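Reading time: 3 min

Household Economics, Week 5: Why We Keep Paying for Things We Don't Use

Last week we left the residents of Greenwood with their gym memberships, which most of them had used twice. Keep them in mind. They come back for the exam.

A sunk cost is money (or time, or pride) that is already gone. You paid 47 dollars for a concert ticket, it's raining, and you have a cold. The ticket costs the same whether you go or stay in bed. The only question left is which evening you'd prefer. Most people put on a coat and go cough on strangers.

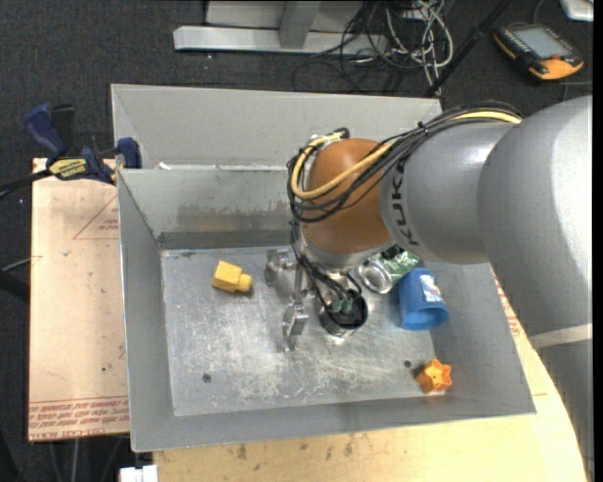 Firms do it too, with better stationery. Take the Bredelstead ferry terminal, our case for this week. By the third year the ferry company had pulled out, and the town kept building. The minutes say that stopping "would waste what we have spent." Read that line again slowly – it is the whole lecture.

Three things to look for in the case:

- Who made the first decision, and who had to defend it later
- What the next 100 dollars would have bought somewhere else
- How often the word "already" turns up

The second one is opportunity cost, and students tend to skip it, as it involves imagining something that didn't happen.
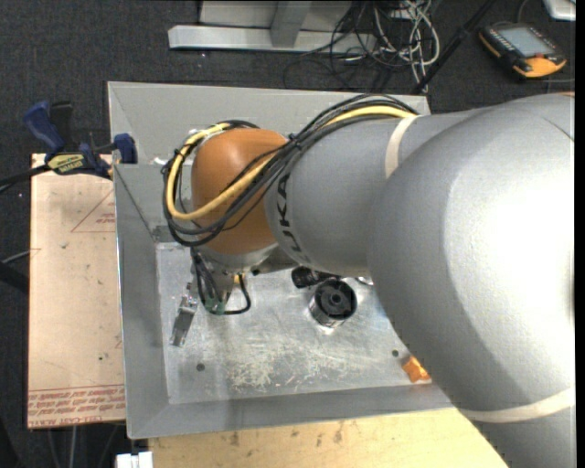
Minttu Kallio objected at this point that quitting has a price of its own: a town known for dropping projects will find it hard to get anyone to bid on the next one. Fair. Reputation is a future cost, so it belongs in the sum. The concrete already poured does not.

For next time: read the Vosodmont chapter and bring one thing you own, or still pay for, that you would not buy today. Small items, please. Last April someone brought a canoe.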